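Home | Opinion | House & Closet | Letters | Archive

Fold the Jacket on the Bed

October 2, 2025

Most advice about storing jackets starts and ends with a hanger. I think that is wrong for at least half the jackets people own, and October, when the closets get turned over, is a good month to say so.

A jacket should be laid out flat before it is put anywhere, and the bed is the right place for it.

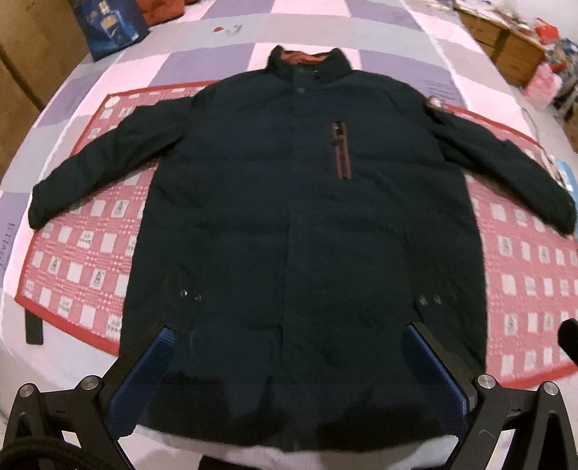
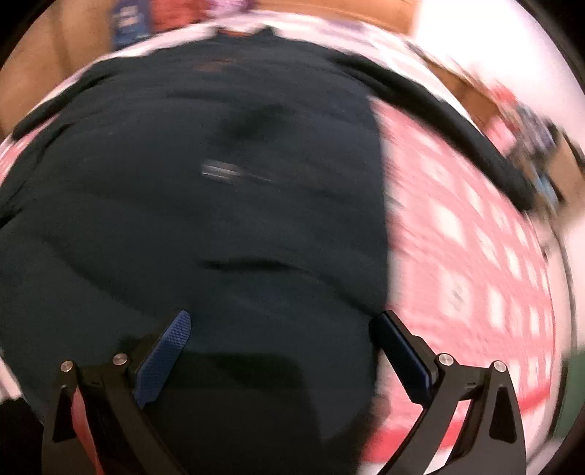
Dark cloth on a patterned bedspread.

Why a table won't do

My kitchen table in Stollton is 25 inches wide. A jacket with its sleeves out hangs over both sides, and the weight of the cuffs drags the shoulders crooked. Then you fold it crooked. On a bed the whole thing lies still, and you can smooth the body from the collar to the hem with your palm.

You also see what needs fixing. Stray threads show up. So does a snap that has gone dull or a zipper that sits badly — things you miss on a hanger in a dark closet.

The case for hangers

People tell me hanging is faster, and it is. Folding takes me about 4 minutes if I check the pockets. But a padded or soft jacket on a thin hanger gets bumps in the shoulders by spring, and I would rather spend the time. Wool coats can stay on the rail.

Close the front, bring the sleeves in, fold up from the hem. Leave the collar alone.

Comments (2)

oyewole_k: I do mine on the floor. Same idea, worse for the knees.

briredden: Still hanging mine. No bumps so far.

Recent in House & Closet
The Gandska shelf, one year on
Sheets that stay put
What to do with 111 coat hangers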